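Finally rode the Prulton loop this month – 97 miles over 2 days, gravel most of the way, and my legs are still mad at me. Little thread for anyone thinking about it!
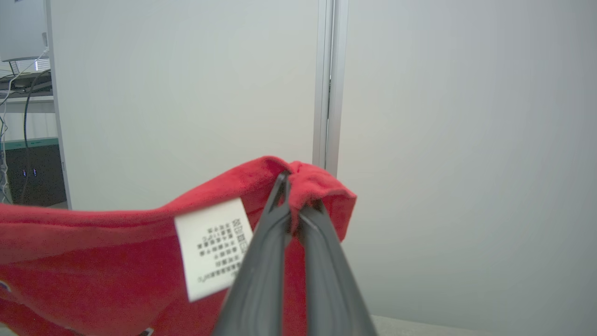 Bohdan Skoryk asks if you can do it on a hardtail or if you need full suspension. Hardtail is fine! I'd go with wide tires though, the Akbari descent is loose and rutted all the way down.

Day one is the big one. You climb 2,000 feet out of Lelleo before lunch and there's no shade at all, so start by 6 a.m. if you can stand it.

Water: fill up at the Stitik campground. The tap by the gate was off, the one behind the restrooms worked (tastes like pennies, whatever).

Day two is mellow – lots of washboard, one creek crossing, then pavement back to the car. I'd do it again in October, when it's cooler.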